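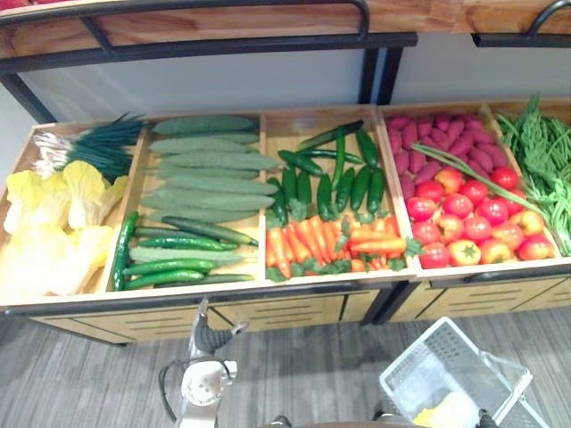
Produce aisle cell, February. Notes by Irfan, with additions from Margus.

Picked this up from Olga at 8.40. Her handover says the right gripper has been slow to close on the basket handle, and the left one lets thin items roll out of the fingertips. Chillies and the green onions are the worst. Carrots are fine as long as they are taken near the top end.

Checked first:
Wrist cables, both arms. The loop on the right had worked its way round towards the elbow, so I undid the tie and set it again with the arm at full reach. Left one untouched.
Finger pads. Left pair worn smooth at the tips. Changed both from the Flelleo packet in the second drawer. There are 4 pads left in it — Cempaka, please order more.
Right gripper close time. The force limit had been turned down, I think after the Bistum visit. Put it back to the value on the cell sheet. 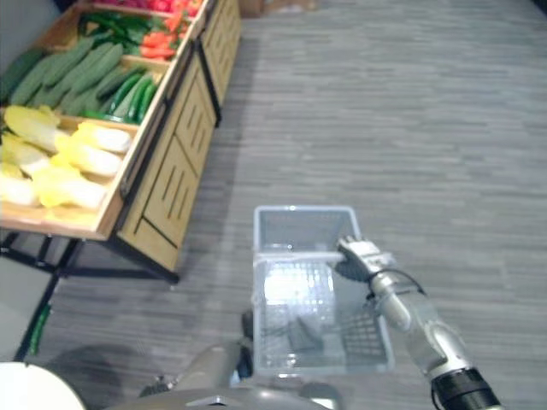
Handle grip is better with the limit restored. I also moved the grip point a little further from the end of the handle, as the basket swings less when the base turns. Margus wants it dead centre. I tried that and the fingers came too close to the camera's view of the bins, so it stays off-centre for now.

Base and floor: the heading drifts when the robot comes off the end of the display and turns for the side table. Bonifacio had the same at Rindavthorpe and blamed the carpet. I cleaned the drive wheels, picked fluff out of the rear castor and ran the heading calibration twice. Second run was inside limits. Saved as 414.

Start-of-day order for this cell, as we do it now:

1. Walk the aisle and pick up anything off the carpet, including under the display frame.
2. Power on with both arms folded. Wait for the base to finish its self-check before touching the pendant.
3. Open and close each gripper with nothing in it.
4. Put the basket on the round table with its handle up.

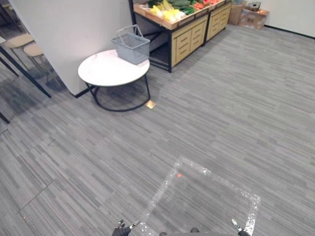
5. Drive to the home position and run the heading check. If it fails, clean the wheels before recalibrating.
6. Load the bins to the layout sheet. Leaf tops lie inside the partitions where they will go.
7. One slow pass with the basket in the right gripper, hand on the stop.

Afternoon. Ran the mixed list at normal speed with the new pads, 19 picks, 2 dropped. Both drops were chillies taken by the stem. I have set the picker to reject anything gripped within a finger's width of the stem and will see what that does to the cycle time.

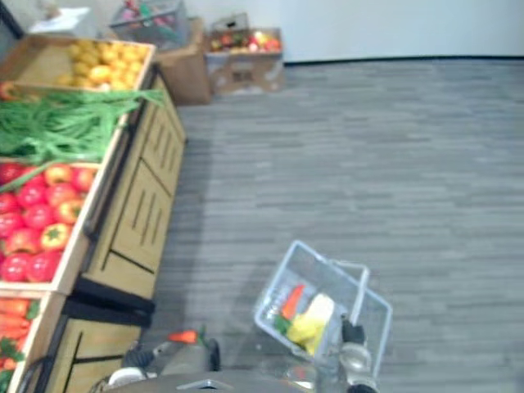

Basket tilt still needs looking at. With the handle held off-centre the load slides to the low side, and the left arm has to reach further over the rim to let go of an item. Margus added a small wrist correction after each place (his note: "only above half reach, otherwise it fights the base"). Seems all right so far, not tested with a full basket.

Left shoulder counter reads 2340 hours. The Toledo cell had its belt changed a bit later than that, but I would sooner do ours before the next long run. Belt is on the shelf, I haven't checked the part number against the arm.

To do:
Belt part number — Irfan
Pads, two packets — Cempaka
Ask Olga which version of the layout sheet she loaded from, the copy on the pendant has the peppers and carrots the other way round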